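Beltance cup dispenser, wall model
Reviewed by Rima Semaan
February 1, 2020

I bought the Beltance for the back hallway at Plirkadgate, where we run evening language classes and people want tea at the break. The box promises "one cup, every pull." I had my doubts before I opened it, and I still have most of them.
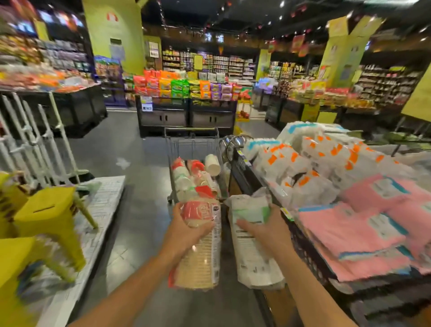
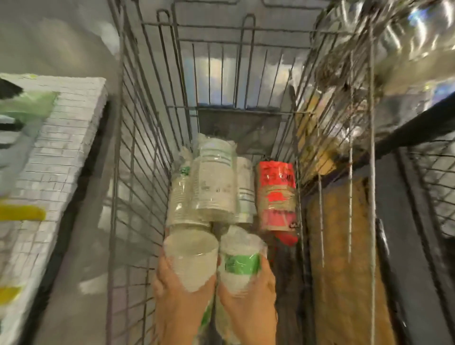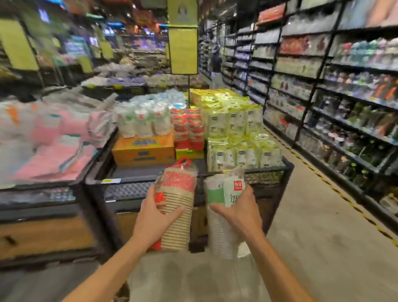
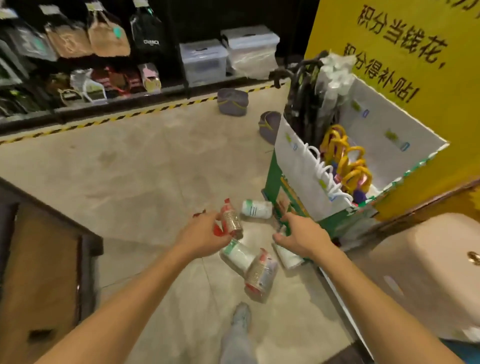
The dispenser is a clear tube with a rubber ring at the bottom and a lid on top. You fix it to the wall with two screws or with the sticky pads supplied. Beltance says it fits "all standard cups," and I would like to know whose standard. Paper cups are sold by the wrapped stack, and the brown ones and the white ones in the third photo, one stack in each hand, are the two sorts I had in mind when I read that line. Our brown cups have a thick rim and came out one at a time, mostly. Our white ones came out in twos, and once in a clump of five.

You can adjust the ring by turning a collar. The instructions give this a single sentence and a drawing that seems to be of a different model. Suha Darwish got it to behave with the white cups by setting it very tight, and after that the brown cups tore.

I didn't trust the sticky pads, so I tried them first on a painted door at home. They let go overnight. Use the screws, and buy better ones than the pair in the bag.

The lid is too loose to keep dust out for long. It also has to come all the way off for refilling, and there is no hinge or cord, so it ends up on the floor. The tube itself is sturdy and wipes clean.

Does it save cups? The box claims so, without a figure. We went through about 470 in October with the cups sitting in a basket on the table, and I can't see any difference since.

Napaporn Nilsuwan has the Srour version in her office and likes it. It costs more and has a hinged lid. I haven't used it enough to recommend it.

If you always buy the same cup and own a drill, the Beltance will do. I'd wait for a discount. Two stars out of 5.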